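Cahier d'atelier, mardi, août

Matin. Repris le tri des contenants transparents là où je l'avais laissé. La caisse Stavham est vidée, la caisse Trorngate à moitié. Dans la première il y avait surtout des bouteilles, des bocaux sans couvercle et des couvercles sans bocal. J'ai remis ensemble ce qui allait ensemble. Le reste est dans le bac gris sous la fenêtre, avec une étiquette « dépareillés ». Merci de ne pas y piocher avant que j'aie fini la deuxième caisse, sinon je recommence tout.

Étiquettes. Eau tiède et un peu de liquide vaisselle, vingt minutes, puis le grattoir en plastique. Ça part bien sur les bouteilles lisses. Sur les bouteilles nervurées la colle reste au creux des nervures et il faut y revenir à l'huile, puis relaver, sinon le doigt glisse et la poussière s'y met en une demi-journée. L'essence que Catherine MacAulay avait rapportée marche plus vite mais blanchit certains plastiques. Essayée sur deux gobelets, les deux ont un voile. Flacon rangé dans l'armoire ventilée, à ne plus utiliser pour ça.

Séchage : goulot en bas sur le torchon, bouchons à part. Ne pas reboucher le jour même. La semaine dernière on avait de la buée à l'intérieur de presque tout ce qui avait été fermé le soir, et une bouteille embuée ne ressemble plus du tout à une bouteille transparente.

Eilif Engebretsen demande qu'on note la convention pour les bouchons, donc : le bouchon blanc reste vissé sur la bouteille quand elle est vide et sèche. Serré à la main, sans forcer. Les bouchons de couleur vont dans le tiroir du bas. Une bouteille sans bouchon n'est pas considérée comme prête.

Après-midi, le blanc. Bouteille vide sans étiquette et récipient rond à bord fin, tous deux transparents, dans l'enceinte blanche. Avec ce genre d'objets le fond fait la moitié du travail : sur du blanc un peu brillant le bord se perd par endroits, et c'est surtout le bouchon et les nervures qu'on repère. Pour le récipient rond, il reste le cercle du bord.

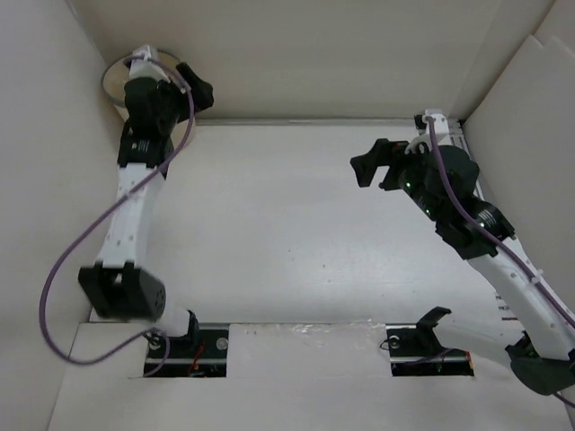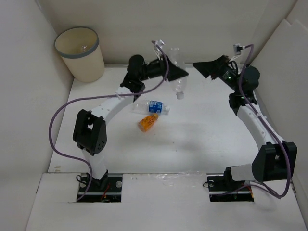 Nettoyage des panneaux blancs : microfibre à peine humide, puis microfibre sèche, toujours dans le même sens. Pas d'essuie-tout, il laisse des peluches et raye à la longue. Les traces de doigts sur les parois partent à l'eau savonneuse. Le long du rail du fond, passer le pinceau plat avant le chiffon, sinon on pousse la saleté dans l'angle et elle ressort le lendemain.

Discuté avec Catherine d'un fond gris mat pour comparer. Elle pense à un carton couché, moi plutôt à une feuille de feutrine tendue, plus facile à dépoussiérer. Il reste un rouleau de gris chez Trovthorpe d'après Eilif, mais la largeur n'est pas sûre. Je mesure d'abord et j'appelle après. Le noir a été écarté au printemps à cause des poussières et je n'ai pas envie de rouvrir le sujet.

Commande Söderlund : reçue, incomplète. Facturée 1 077 couronnes alors qu'il manque deux lots de couvercles. Écrit au service client à 15 h 40, pas encore de réponse. Le bon de livraison est agrafé à la page suivante, la facture est restée dans la pochette rouge. Ne pas payer tant que les lots ne sont pas arrivés.

Casse : un bocal fendu au pied, trouvé au fond de la caisse Trorngate, emballé dans du journal et jeté. Passé l'aspirateur dans la caisse, mais mettre des gants quand même pour la suite.

Rangement des contenants propres, nouvelle disposition de l'étagère :
haut : bouteilles, debout, bouchon vissé
milieu : récipients ronds, empilés avec une feuille de papier entre chaque
bas : gobelets et divers

Le papier intercalaire est dans la boîte à chaussures à gauche de l'évier. Sans papier les récipients se coincent l'un dans l'autre et on les raye en tirant.

Reste à faire :
finir la caisse Trorngate
mesurer le fond pour le gris
racheter des microfibres, les bleues sont mortes
relancer Söderlund si rien demain midi
demander à Eilif où est passé le deuxième grattoir

Parti à 17 h 30, torchons étendus sur le radiateur, robinet du bac bien fermé cette fois.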